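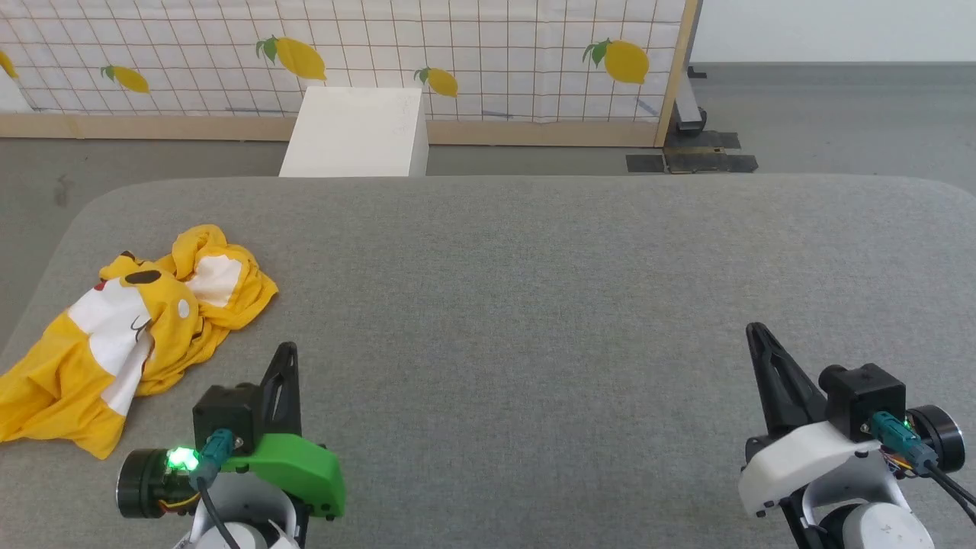 Lundgren signs on for one more season at Huris

Well, I can finally stop refreshing my phone. Kerstin Lundgren is staying put! The club confirmed it just after 4 p.m., a two-line statement with a typo in it (they fixed it within the hour, but I have the screenshot), and by dinner my sister had texted me eleven hearts and a trophy.

For anyone who hasn't been following this as closely as I have, and I accept that's most people, the Huris captain was out of contract at the end of the spring. Flanuvbridge wanted her. They've wanted her for ages, and they have a bigger ground, a better bus and, from what I hear, a physio who works full time. I had more or less made my peace with seeing her in their colors. I'd even started telling people that the move would be good for her.

Instead she's signed through next February with an option for the rest of the season, an odd sort of deal, and I'd love to know who came up with it. My guess is that she wants to see how the knee holds up over the winter before she promises anything. She missed 3 games with it last fall and came back looking a half step slow, though she was her old self again by the time we played Nowakowski away.

The numbers, if you like numbers: 119 appearances, every one of them for Huris. That's 19 more than any other player in the current squad. She came up through the youth side, cleaned boots like everybody else, and got her first start at left back when two people were out with the flu. She hasn't played left back since, thank goodness. I was there and it was rough.

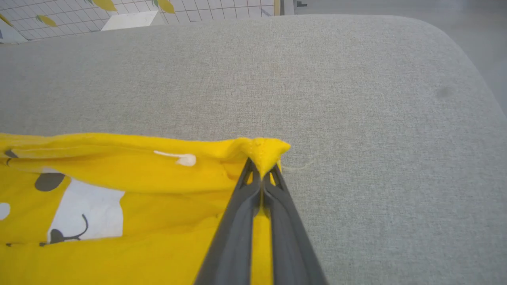

Yellow on gray.

What she does these days is sit in front of the defense and make everyone around her look calmer. She doesn't score much. She doesn't talk much after games either, and when I caught her by the parking lot tonight all I got was "I like it here, and I didn't want to move my furniture." Fine by me. Put it on a scarf.

The crowd figures probably helped too. Huris drew 2,398 for the last home game, against some 1,429 for the same fixture a year earlier, and you could hear the difference from the street. I had to park behind the tire shop and walk. I never thought I'd be happy about that, but I was (less so on the way back, in the rain).

Not everything is settled. The Sillance money runs out at the end of the season and the club still hasn't said whose name goes on the front of the shirt after that. The assistant coach's job is open as well. And we badly need a striker, because playing a winger up top and hoping for the best got us through the fall and I really don't think it'll work twice. 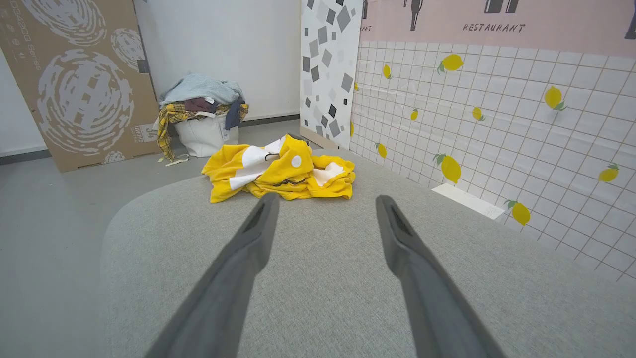 A gray padded surface with yellow and white fabric toward the back.

Flanuvbridge, for their part, say they're looking at other midfielders and wish her well. We play them at home early in the new season, evening kickoff, and I'd get there before 6 if you want a seat on the covered side. Season tickets go on sale at the club office next month, same price as before, and they do take cards now.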